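Reach In, Then Stop: Picking Rules at Hurnix
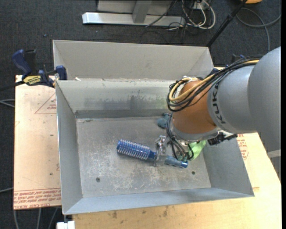
A KUKA arm over a metal bin, with the gripper at a blue hairbrush.

The bin-picking rules at Hurnix used to fill 41 pages. The safety lead in Tunstead cut them to seven.

"People read seven," she said. "They signed the old one."

Rule one covers hands. Staff stay out of the bin while the arm has power, even to free a stuck item. Rule two is a clamp check at the start of every shift.

"A bin that shifts 5 millimeters gives you bad picks all day," she said.

Cables are looked over on Friday. She wants that done daily by June, and the operators are still arguing with her over who signs for it.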